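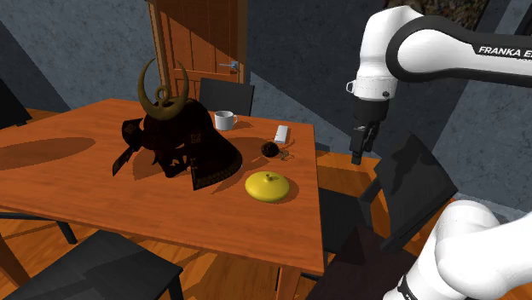 Unit 10 — Rules for sim runs (handout, K. Kinnunen)

Start pose: gripper empty, clear of the table. Always.

Log the seed before you hit run. No seed = run dosn't count.

Fragile or odd shapes (mug, helmet w/ crest) — slow approach, speed cap stays on. Same limits as the real arm!!

Touching a chair or table edge = collision, write it down even if the task finished.

Min 12 runs per layout, report all of them, failed ones to.

Questions → Hilkka Karppinen, before 13:00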